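Brovberg中学机器人社新学期开课,Bresura小组备战Dudar杯

校园新闻 9月14日 星期三

开学第二周,Brovberg中学机器人社的门就已经关不上了。倒不是门坏了,是人实在多,新社员、老社员、陪着弟弟来的姐姐,还有下了课顺路过来瞧一眼的老师,把Dambrauskienė楼一层的走廊挤得热热闹闹的。今年社里的重头项目叫Bresura,目标是明年3月的Dudar杯中学生机器人赛。小记者们跟了他们一个下午,回来以后七嘴八舌讲了很久,编辑部索性把能写的都写下来,请大家泡杯茶慢慢看。

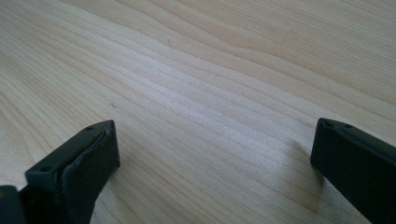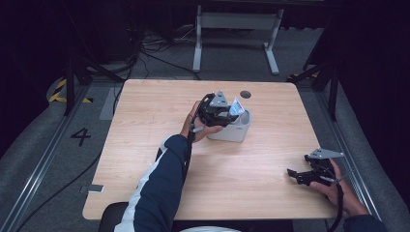

Bresura小组的练习桌和手持夹爪

先说说Bresura到底要做什么。Dudar杯往年的题目偏重行走和避障,小车绕着场地跑,谁快谁赢,场面很好看,观众席上喊得嗓子都哑了。今年组委会新开了一个“桌面整理”单元:桌上摆着日常的小物件,机械臂要自己把它们拿起来,放到该放的地方,有的要装进盒子,有的要从盒子里取出来。题目写得很短,读起来也很家常,真动手的时候大家才发现,一只塑料袋可以让人忙一整个下午。

小组选的办法是先由人来示范。社员两手各拿一个手持夹爪,用它们代替自己的手指去做这些事,把动作一遍一遍录下来,再拿这些记录去训练机械臂。这样做的好处是不必等机械臂空出来,人坐到桌边就能练,录坏了就重来。按照参赛规则,报这个单元的队伍要先交500条合格的示范,而Bresura小组从暑假到现在已经存下1444条。这个数字写在社团白板的右上角,外面画了一圈小星星,值日的同学擦白板时都会绕开它。

不过指导老师Edgars Kalniņš对这圈星星的态度相当冷静。他教物理,在社里带了好几届学生,说话慢,喜欢在句子中间停下来喝水。他告诉我们,这1444条里有相当一部分是刚开始那几周录的,那时大家握夹爪的姿势五花八门,有人手腕绷得像举着一碗热汤,有人一着急就把夹爪当成了锤子。“机器学的是我们怎么做的,我们慌,它也跟着慌。”他说,“所以我宁可你们今天只录几条,录得舒舒服服的,明天再来。”

话是这么说,新社员哪里坐得住。开课第一天,Kalniņš老师先让大家空手练。什么东西也不夹,就坐在桌边,把夹爪慢慢张开,再慢慢合上,往前送一点,收回来,换一只手,再来。听着有点像学写毛笔字先练横竖,也确实有同学在底下小声嘀咕,说报名机器人社的时候没想到要先练这个。可是练了一阵子,嘀咕声就没有了。一位高一的同学跟我们讲,她以前从来没注意过自己拿东西的时候手指先碰哪里,现在吃午饭拿筷子都要愣一下,被同桌笑了好几天。

等到真的上物件,老社员挑的是小盒子和软软的包装袋。盒子好办,有棱有角,夹稳了就是夹稳了。袋子就调皮得多,夹得少了会滑,夹得多了又皱成一团,从盒口往外带的时候还会把盒子也带着走。这时候另一只手就要来帮忙,可是两只夹爪离得太近又容易碰到一起。组里为这件事讨论过很多回,有人主张先用右手扶盒子,有人主张两边同时来,还有人提议干脆把袋子先压扁。高二的几位同学各有一派,谁也说服不了谁,最后商量好每派都录一批,让训练出来的结果说话。结果要等期中以后才有,目前三派相处融洽,休息的时候还在一起分橘子吃。

我们也试了试。编辑部派去的两位同学里,有一位自认为手很巧,平时负责给校刊折宣传单,折得又快又齐。坐下之前她信心十足,坐下之后半天没有说话。她后来在采访本上写,夹爪不重,可是拿着它就像隔着一副很厚的手套摸东西,眼睛看得清清楚楚,手上却总差那么一点点。她一共做了两遍,第二遍袋子总算出来了,围观的同学给她鼓了掌,她高兴得站起来鞠了一躬。另一位同学则老老实实在旁边做记录,他说他觉得记录工作也很重要。

说到记录,这可是社里今年花心思最多的地方。每位社员都有一个薄薄的本子,录完一段就写一行:做的什么任务,用的哪只手先动,自己觉得顺不顺。有人写得非常简短,一页下来全是“顺”“不顺”“还行”;也有人写得像日记,把当天的心情和食堂的菜单都写进去了。Kalniņš老师每周把本子收上来看一遍,用铅笔在旁边回几个字。我们征得同意翻了两本,其中一页上学生写的是“今天总是夹偏,可能是没睡好”,下面老师回的是“早点睡”。另一页上学生问能不能左手完全不动,老师画了一个问号,又画了一个小小的夹爪,旁边写着:“试试看,告诉我。”

社里的练习位地上都有编号,来得早的先挑,挑好了就在表上签名。老社员们各有各的偏爱,有人说靠里面安静,有人说靠门口凉快,理由都讲得头头是道。新社员还没有偏爱,哪里有空就往哪里坐,坐下来还要先问一句这里有没有人。练习的规矩不多:地上的线不要踩,桌上练完要收拾,水杯放到走廊的架子上。最后这一条是上学期末加的,起因是一杯柠檬茶,详细经过社里不愿多谈,我们也就不追问了。

除了录示范的同学,Bresura小组还有一批人在做不那么显眼的工作。整理组负责把每天的记录看一遍,挑出动作中断的、东西掉了的,单独放到一个文件夹里。他们一开始想把这些统统删掉,Kalniņš老师拦住了,说掉了又捡起来的那几条很珍贵,机械臂到了赛场上也会掉东西,总要知道怎么捡。于是文件夹改了名字,从“不要的”改成了“捡起来的”。负责命名的同学对这个新名字十分满意,专门打印出来贴在自己的笔袋上。

程序组人最少,话也最少,平时缩在楼里另一头的小教室,我们敲门进去的时候他们正在争论一个变量该叫什么。组长是高三的学生,今年要准备升学考试,按理说可以不来了,可他每个星期还是会来两趟,把手上的东西一点一点教给高二的学弟学妹。他说上一届学长交接的时候走得急,很多东西他是自己摸出来的,摸得很苦,不想让后面的人再摸一遍。讲到这里他有点不好意思,转身去给大家看屏幕上的曲线。那曲线我们看不大懂,不过他讲的时候眼睛很亮,我们也就跟着一起点头。

宣传组今年也新添了人手。他们正在为校园开放日准备一块展板,想请家长和小学生也坐下来试试夹爪。展板的标题改了好几稿,从最初长得念不完的一句,改到现在只剩“请你来当机器人的老师”几个字。画插图的同学说她想把背景画成一间厨房,画成一间书房也可以,反正是家里的样子,这样小朋友一看就知道这件事跟自己有关系。体验用的物件还没定下来,目前候选的有积木、毛绒玩具和一把木勺,欢迎各班来提建议。

至于比赛本身,离3月还有不少日子,但是赛程排得并不宽松。秋天要交示范记录和一份说明书,冬天参加线上评审,过了评审才能去现场。现场赛上每支队伍的机械臂要连续完成100次取放,中途允许人工重置,重置要扣分。去年社里参加的是行走单元,成绩中规中矩,回来的路上大家在车里唱了一路的歌。今年换了新题目,谁心里都没底,问起目标,有人说进决赛,有人说不垫底,还有人说希望那天袋子听话一点。Kalniņš老师的目标是所有人都按时把说明书写完,他说这一条从来没有实现过。

新社员的家长也很关心孩子会不会太累。关于这一点,社里这学期做了调整,每次活动录示范的时间缩短了,中间要起来走一走、转转手腕,谁要是坐得太久,旁边的同学有权把他请起来。活动结束的时间也提前到晚饭以前,赶校车的同学可以先走,不必打招呼。一位送孩子来的妈妈在走廊里站了好久,她说孩子在家里连袜子都懒得收,听说到了这里要一遍一遍地收拾桌子,她一定要亲眼看看。看完以后她什么也没评价,只是拍了拍孩子的肩膀,笑着走了。

采访的最后,我们请Kalniņš老师给还在犹豫要不要报名的同学说几句话。他想了很久,水都喝完了,说来之前不用会编程,也不用手巧,愿意坐下来把一件小事做很多遍就可以,做烦了可以去程序组坐坐,程序组烦了可以再回来。他还特别提到,社里缺会写字的人,就是能把一件事情从头到尾讲明白的那种,说明书实在太需要他们了。我们编辑部有位同学当场动了心,目前正在和主编商量能不能两边都参加,主编还没有松口。

机器人社的报名表可以到Dambrauskienė楼一层社团办公室领取,也可以找各班的科技委员要。各年级都收,没有面试,填好以后投到办公室门口的信箱就行。已经报名的同学请记得带一个薄本子和一支铅笔,第一次活动从空手练习开始,穿袖口利落一些的衣服会比较方便。开放日体验活动的物件建议也投同一个信箱,请写上班级和姓名,宣传组会逐一回复。

(校刊编辑部)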